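The number that got Krystyna Wilczyńska's back up was 79 per cent. It appeared in the second line of a summary she was asked to comment on, and it was supposed to be the rate at which a two-armed robot, trained on recorded demonstrations, could pack an ordinary bag with ordinary things.

"My first question was, 79 per cent of what?" she says. "I asked it by email. I got a very friendly reply with the 79 in it again."

Wilczyńska spent a good part of her working life testing warehouse equipment before she moved to Tritthorpe, where she now does evaluation work on manipulation research for whoever will pay for an unflattering report. She isn't against the field. She has two arms in her own lab and is fond of both of them. What she objects to is the way results get written down, and she has been objecting to it, by her own count, since before most of the authors finished school.

The method in question is known as Silter. In outline it's simple enough. A person drives the two arms through a task many times over, the recordings are used to train a policy, and a second model, called Menon, goes through the recordings first and throws out the ones it judges clumsy. The claim is that a smaller, cleaner set of demonstrations beats a larger messy one. The group at Gakidska that developed it started with 292 recordings of the bag task and trained on the 200 that Menon kept.

I put it to her that this sounds like common sense. Surely you'd rather learn from the good ones?

"You'd think so. That's what makes me nervous," she says. "Who decides what clumsy is? In this case it's a model that was tuned on what the same people thought was tidy. Smooth path, short time, no regrasping. Fine. But when I pack a bag at the shops I regrasp constantly. I stick my hand in, it catches on the side, I pull it out, I have another go. If you bin every recording where that happens, you've taught the robot how to pack a bag that behaves itself."

The bag, she thinks, is where most of the trouble lives. A box has a known opening and it stays put. Fabric folds over, slumps, and closes up again the moment you let go of it. Two grippers have to hold the mouth open, then one has to leave to fetch something, and what the cloth does in the meantime is anyone's guess.

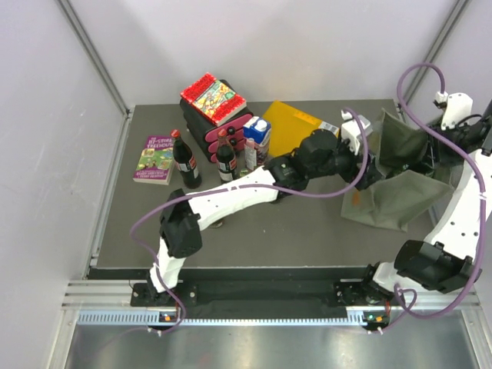

"People watch the arms," she says. "I watch the cloth. If the arm goes to the right spot and the cloth has moved, then the arm has gone to the wrong spot. The recording won't necessarily tell you which of those you're looking at."

She ran the policy herself over a fortnight last March, using the weights the group had sent and her own assortment of groceries and books. Her figure came out well short of theirs. She won't give it to me, on the grounds that her lab's lighting is different and her bag was a different weight of fabric, and she doesn't want to be quoted doing the thing she complains about. What she will talk about is the 35 trials she counted as failures and went back through one at a time.

Some were dull: a dropped packet, an arm that stopped short. The ones that bothered her were those where the item ended up in the bag and she still marked the trial down.

"There was a run where it pushed a paperback in by dragging the whole opening over sideways until the book more or less fell in," she says. "Under their scoring that's a success. Item in bag, tick. If my kid packed the shopping like that I'd have words."

Isn't that a bit harsh? The book was in the bag.

She laughs. "It's a fair point and they made it too. The scoring rule was written down before they ran anything, and they stuck to it, and I give them full marks for that. I just think it's a poor rule. It rewards the finish and ignores the state you leave everything in for the next item. Pack one thing badly and the second is harder. They reset the bag between items, so they never saw that."

This is the part of her criticism I found hardest to argue with. Resetting the bag makes each trial independent, and independent trials are easier to count. It also means the headline figure describes a robot that puts one object into a freshly opened bag, and nothing in the summary says so. The detail is in the methods section, where Wilczyńska says she eventually found it "on the third read, with a coffee".

On the filtering itself she's more cautious than I expected. She doesn't think Menon is useless. She'd like to see the comparison that's missing, which is the same policy trained on 200 recordings picked at random from the full set. Without it, there's no way to know whether the filter did the work or whether the task simply doesn't need all 292.

"That's a week of somebody's time," she says. "Maybe less. I've asked for it twice — politely the first time."

And if it comes back in the group's favour?

"Then I'll say so, and I'll be pleased. I'd love a filter that works. I've got a cupboard full of bad demonstrations and I recorded most of them myself." She thinks about it. "I'd still want them to stop resetting the bag, though."

The random comparison hadn't been run when we spoke. She was planning to try it on her own arms, starting with a stiffer bag and then going back to the soft one.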